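밴드 전기(傳記) 집필 보조 및 인터뷰 참여자 모집

글 소시나 에지구(Sosina Ejigu) | 반두테로(Bandutero) 편집부

반두테로는 가수와 연주자의 생애를 짧은 글로 정리해 올리는 음악 인물 사이트입니다. 지금까지 올라간 인물 글이 3908편이고, 그중 상당수가 "어려서부터 음악에 재능을 보였다"로 시작합니다. 편집부도 알고 있습니다. 첫 문장을 고칠 사람을 뽑자는 이야기가 몇 해째 나왔는데, 마침내 예산이 나왔습니다. 큰 예산은 아닙니다.

이번에 사람을 찾는 일은 두 가지입니다. 하나는 인물 글을 쓰고 고치는 집필 보조이고, 다른 하나는 5인조 밴드 '아라야(Araya)'를 기억하는 분들의 인터뷰 참여입니다. 두 가지에 다 지원하셔도 됩니다. 다만 본인이 본인을 인터뷰하는 것은 안 됩니다. 예전에 한 번 있었고, 답변이 지나치게 호의적이었습니다.

1. 집필 보조 (한 명)

하는 일은 이렇습니다. 한 달에 인물 글 20편을 맡아 새로 쓰거나 고칩니다. 한 편은 공백을 빼고 1000자 안팎이면 됩니다. 출생지, 본명, 데뷔 시기, 참여한 음반을 확인하고, 서로 다른 자료가 서로 다른 말을 하면 어느 쪽을 따랐는지 편집 메모에 적습니다. 팬 페이지 세 곳이 똑같은 문장을 쓰고 있다면 그건 자료 세 개가 아니라 한 개로 칩니다. 오타까지 똑같다면 더 따질 것도 없습니다.

우리가 바라는 분은 한국어 문장을 길지 않게 쓰고, 영어나 프랑스어 자료를 사전 들고서라도 읽을 수 있는 분입니다. 음악 전공은 필요 없습니다. 편집장 베르하누 모게스(Berhanu Moges)는 악보를 못 읽는데 십 년 넘게 자리를 지키고 있습니다. "전설적인", "독보적인", "혜성처럼"을 한 문단에 모두 쓰시는 분은 다른 매체에서 더 행복하실 것 같습니다.

근무는 재택이고, 월 1회 화상 회의가 오전 10시에 있습니다. 회의는 한 시간으로 잡혀 있으며 한 시간에 끝난 적은 없습니다. 고료는 편당으로 드리고, 금액은 서류를 통과한 분께 메일로 먼저 알려 드립니다. 면접까지 다 보고 나서 액수를 듣고 서로 어색해지는 일은 피하고 싶습니다.

2. 아라야 인터뷰 참여자 (인원 제한 없음)

아라야는 항구 도시 클룬드포트(Clundport)에서 결성되어 음반 두 장을 내고 흩어진 밴드입니다. 보컬 마흘레트 가쇼(Mahlet Gashaw)와 기타 드리스 람라니(Driss Lamrani)의 이력은 비교적 잘 남아 있습니다. 두 사람의 기억이 거의 모든 대목에서 엇갈린다는 점만 빼면요. 해체 이유만 해도 한쪽은 음악적 견해차라 하고 다른 쪽은 승합차 기름값이라고 합니다. 건반을 맡았던 에테네시 카사이(Etenesh Kahsay)는 둘 다 맞다고 했습니다.

그래서 밖에 있던 사람들의 이야기가 필요합니다. 공연을 본 분, 공연장에서 일한 분, 2집 '도스테오(Dosteo)'를 사서 아직 갖고 계신 분, 사서 바로 되파신 분 모두 환영합니다. 2집은 3000장을 찍었다고 하는데, 갖고 있다는 사람은 좀처럼 나타나지 않습니다. 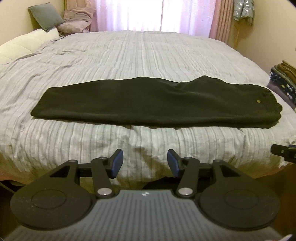

공연을 딱 한 번 봤고 곡 제목도 기억이 안 나는데 신청해도 되나요?

신청하셔도 됩니다. 어느 공연장이었는지, 누구와 갔는지 정도만 떠올리실 수 있으면 충분하고, 제목은 저희가 공연 순서표와 대조해 보겠습니다.

인터뷰는 전화나 화상으로 40분쯤 진행하고 녹음합니다. 녹취록은 글이 올라가기 전에 보내 드리니, 빼고 싶은 대목은 그때 표시해 주세요. 이름은 실명, 별명, 머리글자 가운데 고르시면 됩니다. 사례로 작은 상품권을 드립니다. "작은"이라는 말은 진심입니다.

지원 방법

집필 보조는 간단한 이력과 함께 좋아하는 음악인 한 사람의 약전을 공백을 빼고 1000자로 써서 보내 주세요. 좋아하지 않는 음악인이어도 됩니다. 그쪽이 대체로 더 정확합니다. 이력서 사진과 가족 사항은 받지 않습니다. 파일 이름에 '최종'은 한 번만 넣어 주시기 바랍니다.

인터뷰 참여는 메일 제목에 '아라야'라고 쓰고, 연락 가능한 시간대와 기억나는 것을 두세 줄 적어 주시면 됩니다. 공연 표나 전단을 갖고 계시면 그 사실도 적어 주세요. 원본은 보내지 마시고요. 우편물이 편집부에 들어와서 다시 나간 사례가 많지 않습니다.

집필 보조는 1월 말까지 받고, 인터뷰 신청은 글이 나갈 때까지 계속 받습니다. 글이 언제 나가는지는 드리스와 마흘레트가 결성 연도에 합의하는 시점에 달려 있습니다.

최종 수정: 1월

문의: 반두테로 편집부 채용 담당 | © 반두테로 | 맨 위로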